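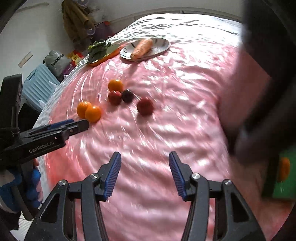 Fruit and veg on the pink cloth, one gripper open, mid-morning session.

I went to the Wosel open day in March because a flyer promised robots and a sausage sizzle. The sausages ran out before eleven. The robots were another matter, and one of them ran out too, in a sense, taking a bowl of mandarins with it.

Wosel has the upper floor of an old furniture store. Downstairs you get a visitor sticker and a page to sign, and then Rattana Sukprasert walks you up and talks the whole way. She looks after training data, so her days go on people picking things up with hand-held grippers while somebody else frets over the recordings. The fruit table is where visitors always bunch up. Plums, citrus, a carrot on a plate, a heap of leafy greens, all on a glossy pink cloth that would suit a bridesmaid. You squeeze the handle, the blue pads close, and you find out how little you know about plums.

Then we were taken next door to see the arm, a secondhand Punero that Sunee Wattanapong has been nursing along. It was meant to lift a mandarin from one bowl and set it in another. It did this 4 times, to polite applause. On the fifth go it closed on the fruit, stopped, thought about it, and kept closing. There was a smell like a cleaning product. Then it swung left with the remains, took the bowl off the bench and leaned hard against the plastic guard, where it stayed, humming.

Sunee hit the red button, which worked, and I'd like that on the record. She had us back behind the yellow line before I'd noticed I was over it. That part bothered me more than the mandarin did. The line is tape, the tape had lifted, and 33 visitors had been scuffing it since nine.

The fault, she told us once the arm was locked off, was most likely a force sensor that had dropped its reading to zero. As far as the arm knew, it was holding nothing, so it squeezed harder. The log had the count at 2294 grips since the last sensor check. The check is due every 1000. She read both numbers aloud in the same flat voice and wrote them on the whiteboard, and a man beside me took a photo of it.

There were no more arm demos. A proper barrier is on order, according to Rattana, and the check will now lock the arm out when it comes due. We were sent back to the fruit, where I dropped a plum twice.

Parking is free behind the building. Bring your own lunch.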